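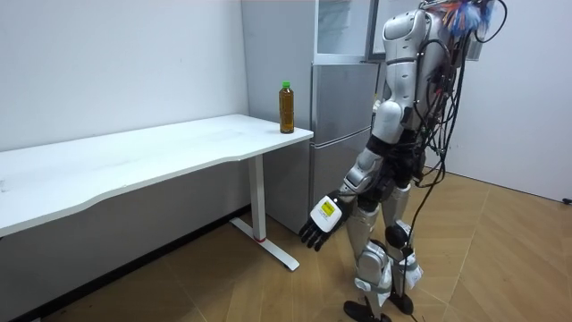
What should a humanoid robot do when it loses contact with its controller? It should hold still, keep its grip, and tell somebody.

I've been saying some version of that for years, and I keep getting the same polite nod, the one you'd give an uncle who wants to talk about gutters. So let me tell you about the fault that got me going again.

It was October, at the Oltham site, and we were running a fetch-and-place task with a Tititz controller. Pick a bottle up off the desk, turn, set it down, turn back, do it again. Dull stuff, which I love, because dull stuff is where the weird faults show up. On cycle 142 the link to the right hand dropped. The arm went to its safe pose like it was supposed to, down and forward, nice and low. And the hand opened! Bottle on the floor, cap popped, sticky tea under everybody's shoes for the rest of the afternoon.

Now, the log called that a successful safe stop. I read it three times. Motion ceased, no contact with a person, no joint over its limit, so as far as the software was concerned it had behaved beautifully. And I get it, I really do, the people who wrote that rule were thinking about fingers getting pinched. If a hand is closed on somebody and the signal goes, you want it open. But a hand that always opens is a hand that always drops whatever it's got, and someday it's going to be a kettle, or a drawer of knives, or the arm of a person who was leaning on it to get out of a chair.

The cause was cabling, by the way. It's nearly always cabling. Thilini Siriwardena found it in nine minutes with a flashlight and a mirror: a connector at the shoulder that had been working itself loose every time the waist turned.

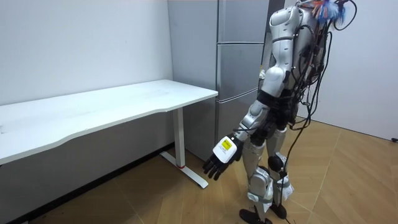

She pushed it back in, wiggled it, watched the signal come and go on her laptop, and said a word I won't print. The latch tab had worn down so far it didn't click anymore. You could seat it perfectly and it would walk itself out again over the next hour.

What bugs me is that the warning had been there the whole time. The hand had been dropping packets since the morning, little gaps, and the controller quietly papered over each one by guessing where the fingers were. The setting that decides when to complain was at 1000 missed packets in a row. A thousand! Somebody at Plirkitz (they did our integration, and they're nice people, they pick up the phone) told me it was set that high to cut down on nuisance stops during demos. I believe them. I've done the same thing myself before a visit and then forgotten to put it back, so I'm not throwing rocks.

But a nuisance stop is information. If my car's oil light flickers, I don't want a car that waits until it's sure. Turn the threshold down and live with the interruptions for a week, and you'll learn more about your harness than any inspection sheet will teach you. We did that, and the first two days were miserable - we stopped so often I ate lunch standing up. Then we retied the bundle with more slack at the waist, swapped the connector for one with a screw collar, and the stops thinned out to almost none.

The grip question is harder and I don't think we've solved it. Thilini wants the hand to look at its own last good force reading and decide from that: light squeeze, hold on; hard squeeze, ease off slowly. I like it, though it means trusting a reading from a hand that's just gone quiet. Espiritu, the shop down the road, puts a spring in the thumb so it holds gently with no power at all, and I'm coming around to that one. A spring doesn't need a network.

What I'd like from the companies selling these things is pretty modest. Put the default for the hand on the first page of the manual, in plain words, right next to the weight. Opens on fault, or holds on fault. I had to dig ours out of an appendix, and I was looking for it.

We're still on the open setting as I write this, with a towel on the floor and a screw cap I tighten myself.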